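周末短途求助：Fanevberg 峡谷步道，带老人走北口还是南口？
版块：户外与旅行 > 周边游

楼主 青苔石阶

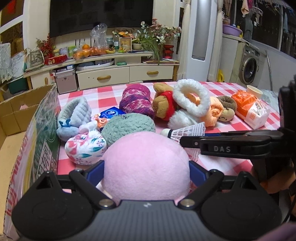
打算十月带我爸妈去一趟 Fanevberg，老爷子刚过70，膝盖一般，平时在公园遛弯没问题，连着下台阶就够呛。我看攻略有说北口进的，有说南口进的，越看越糊涂。我们不赶时间，主要想看看那段石灰岩崖壁和底下的老磨坊，瀑布看不看都行。有最近走过的朋友说说吗？

2楼 Huaranga_Y
南口！我去年带岳母走的，前半段基本是平的木栈道，走到磨坊再原路回来，一级陡台阶都不用碰。北口一上来就是395级石阶，往下走的，你爸那膝盖还是算了吧。

3楼 半糖去冰
不太同意楼上。南口是平，可是停车场离栈道起点还有老长一截土路，下过雨全是泥，我妈在那儿滑过一跤（人没事，裤子报废）。北口石阶多归多，扶手修得很好，隔一段就有石凳，慢慢下呗。

4楼 Huaranga_Y
回3楼：土路去年秋天铺过碎石了，你是哪年去的？

5楼 半糖去冰
呃，前年春天……那当我没说土路的事。不过北口的景确实好得多，一进去整面崖壁就在眼前，南口要走半天才看得到。

6楼 老布
本地人插一句。我是 Valentin Bratu，在山下的 Brodberg 镇住了十几年，北口南口都走烂了。膝盖不好的，下台阶比上台阶伤得多，想看北口的景就从南口进、北口出，把那段石阶变成往上爬，爬累了坐会儿。但前提是有人把车开到北口去接，不然还得走回来。

7楼 青苔石阶（楼主）
谢谢各位！@老布 我弟可以开车去接，这个方案听着不错。请问南口走到北口大概要多久？中间有厕所吗？我妈最关心这个，哈哈。

8楼 老布
年轻人两个钟头，带老人按三个半打算吧。厕所就磨坊旁边有一个，北口出来还有一个，中间没了。磨坊的小卖部十月只开到下午三点，水自己背够。

9楼 山里的猫
泼点冷水，三个半钟头对膝盖不好的老人是不是太长了？我爸也差不多这岁数，逛到后半程脸都垮了，最后那段石阶是我和我哥一左一右陪着磨上去的，他到现在还拿这事念叨我们。真要我说，南口进到磨坊，吃个饭团，晒晒太阳，回头，够了。

10楼 Huaranga_Y
+1，我就是这个意思。穿越线留着下次自己去。

11楼 半糖去冰
也可以到磨坊再决定嘛，老人状态好就接着走，不好就掉头，让弟弟在南口等电话。就是磨坊那儿手机信号时有时无，我那次站到桥上才有一格。

12楼 老布
桥上有，磨坊院子里没有，约好时间比打电话靠谱。还有，过桥后左手边有条岔路，写着去观景台，别带老人上，有15米左右的铁梯子，窄得很。

13楼 青苔石阶（楼主）
跟家里商量了一下，我爸非说自己能走完全程，我妈说他吹牛。暂定早上九点南口进，到磨坊歇着看情况，跟我弟约好中午十二点前给准信，我到桥上去打。登山杖有必要买吗？还是路边捡根棍子就行？

14楼 山里的猫
买！一人两根，别买一根。不用贵的，能锁紧就行。

15楼 老布
木栈道上记得套橡胶头，不然老卡缝里。门票南口买，10块，老人拿证件免票，窗口只收现金。

16楼 青苔石阶（楼主）
收到，现金和橡胶头都记下了。走完回来给大家报告。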